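From: Kristaps Ozoliņš
To: teleop-bricks list
Subject: Re: [teleop-bricks] Two arms, toy bricks, and how to grade the demonstrations

Hello Celina, hello all,

On the list in October, Celina Jabłońska wrote:

> We have now 1133 episodes of the brick task in the Gatura folder and
> I want to freeze the set before Vaughn starts the next training.
> My question is to everybody who has been driving: do we keep the
> episodes where the operator makes a second try at the grip? I counted
> 46 of them in Kayode's part alone. I am in favor of throwing them out.
> The policy should learn the clean motion, no?
>
> Also please write how you hold the leader arms when you press on the
> studs. Teófilo says his wrist hurts after one hour and I believe him.

I am sorry for the slow answer, I wanted first to watch Kayode's part again from the beginning to the end.

About the second tries: please do not throw them out yet. I have looked at all 46 and for me they are of two kinds. In the first kind the operator closes the fingers too early, opens, moves a little and closes again. The arm stays near the bricks the whole time. I think these are good data. A robot which never saw such a correction will stand with its fingers closed on air and wait. We had exactly this with the Drestusero set last spring, when we cleaned too much, and it took us weeks to understand the reason.

In the second kind the operator gets confused and lets go of both leader arms, or he starts to talk with somebody and the arms hang for several seconds. These I would remove without regret. I marked ten of them in the sheet, column "idle". If somebody does not agree with my marks, please write your own letter next to mine and do not delete it.

Now the driving itself. What makes this task hard by remote control is that you do not feel the stud. On the leader side there is only the spring of the handle, and it feels the same if you touch plastic or nothing. So I stopped trying to feel and I drive with my eyes only. My order is like this:

First I bring the holding arm near and let it wait with the fingers open. Then I come with the other arm, slowly, and I look only at the tip of the finger and the row of studs. When the tip is over the place I want, I breathe out and close. I know it sounds silly, but my hand shakes less.

For the wrist: Teófilo, please try to put the elbow on the table. I lowered my chair by three centimeters and after this I could drive a full session without pain. Vaughn Rosenthal drives standing, and his motions are faster but more jerky. I can see it in the joint plots before I read the name of the operator.

One more thing is the view. I prefer the wrist camera for the last part of the approach, the overhead one is too far to judge the angle between two plates. When one plate leans on another it is very easy to push in the wrong direction. Two wrist views of green and orange bricks, with the other arm's finger pressed on a green plate in both:
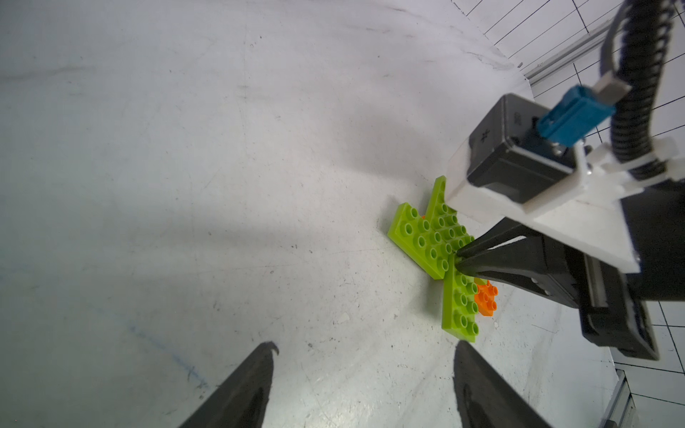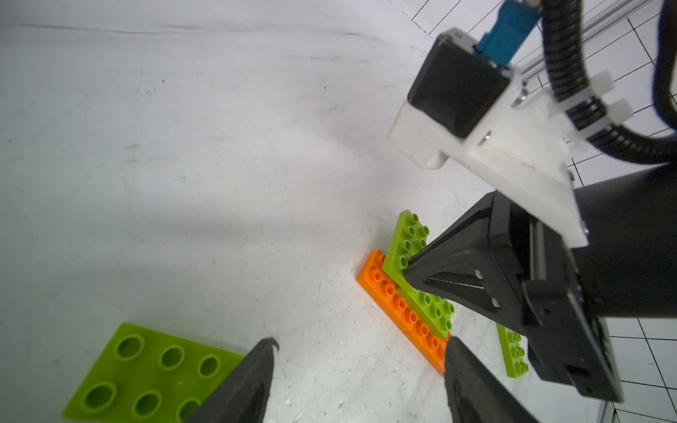

For the grading I propose that we use three marks and no more: good, corrected, idle. The old Farnik scale with ten levels was nice on paper, but two people never gave the same number, and I myself gave different numbers before and after lunch. With three marks Kayode and I agreed on nearly everything yesterday evening. Where we did not agree, it was always between good and corrected, and since I want to keep both, it does no harm.

Celina, if you still want only the clean motion, maybe we can train two times, one time with the corrected episodes and one time without – Vaughn said the machine is free in the nights. Then we would have a number to discuss and not only my opinion.

I can finish the marks for Teófilo's part by the end of this week. For the part of Kayode I ask that he looks at my column first, because I do not like to judge another man's driving behind his back.

Best greetings,
Kristaps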